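About Us: the people behind Dulten

We make trays for the stuff in your pockets!

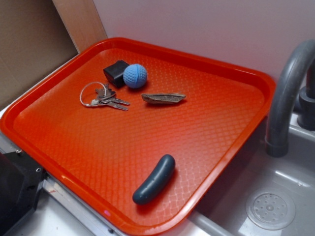 My sister's verdict, when I told her I wanted to start a business around this, was that a tray only moves the mess up off the floor and onto the counter, and that she'd give it until the end of October.

Well, she was partly right, and I've been answering her ever since, so I may as well do it on our own website. Yes, a tray is still a pile. But it's a pile with a rim! You come in, you let go of your keys over it, and the keys stay where you let go of them. In my old apartment they went on the counter, or the dryer, or (twice) in the freezer with the peas, and I was late for things so often that my friends started telling me dinner was at six when it was at seven.

So that's how Dulten began, with me being annoyed at myself. I'd been working in a restaurant supply store and bringing home the odd serving tray, mostly the bright ones that nobody seemed to order, and I put one by the kitchen sink because that was the only free bit of counter I had. Within a week it had everything on it. Keys, of course, and a ball, and whatever I'd picked up on a walk and forgotten to put down again. I started to notice that I knew where things were. It was a strange feeling, and I liked it a lot.

I still think an ordinary plastic serving tray with a raised edge is the best place to start, and I'll say so even though we'd love to sell you one of ours. Go for a textured base if you can find one, the kind with small raised diamonds or crosshatching, because keys don't skate around on it when you bump the counter with your hip. Go for a color you can't miss. I've got a real soft spot for orange-red. People write in asking for gray or "stone" or something that blends in with the backsplash, and we do make those now, but my heart isn't in it. If it blends in, I put the mail on top of it.

What we do today is pretty simple. We design and sell drop trays in 9 colors, and we ship them out of a unit on the back side of the Pustari building, next to the upholstery people. The small one is called the Hadura and it's meant for a hallway shelf. The big one doesn't have a proper name yet (we call it the big one, and so does the price list, sorry). There are two of us full time and we both pack boxes, so if your order has a handwritten note in it, one of us really did write it, probably while eating lunch.

We also do the sorting afternoons, which I didn't plan at all. A woman at a street market asked if I'd come over to her place and help with "the drawer," and I went, and we had such a good time that I kept on doing it. You bring out your tray, or a drawer or a bowl or a coat with deep pockets, and we go through it together. We've done 946 of these so far. I don't throw anything away for you and I won't make you hold things and talk about your feelings. I just ask where you'd look for it first, and that's where it goes.

You learn a lot about people this way! Everybody has keys that don't open anything. Everybody has some piece of a toy, and some bit of bark or a nice stone from a trip, and one small black thing that might be a charger or might belong to a radio they sold in college. My rule for the mystery things is that they get to stay on the tray for a month. If you still can't say what it is, it goes in an envelope with the date on it, and you can open the envelope whenever you like. I have almost 100 envelopes myself, so I'm in no position to lecture.

We did a run of trays with Ghoneim last year, the tile shop across the lot, using a diamond pattern from one of their old floor molds. They sold out and people keep asking. We're talking about doing it again, probably in the orange-red and maybe a dark teal, and I'll put it on the news page as soon as there's anything to tell.

If you'd like a sorting afternoon, use the contact form and tell me roughly how big the pile is. Returns go to the same Pustari address, back entrance, and please ring the lower bell. The upper one is the upholstery people and they've been very patient.

Page last updated 2 October 2024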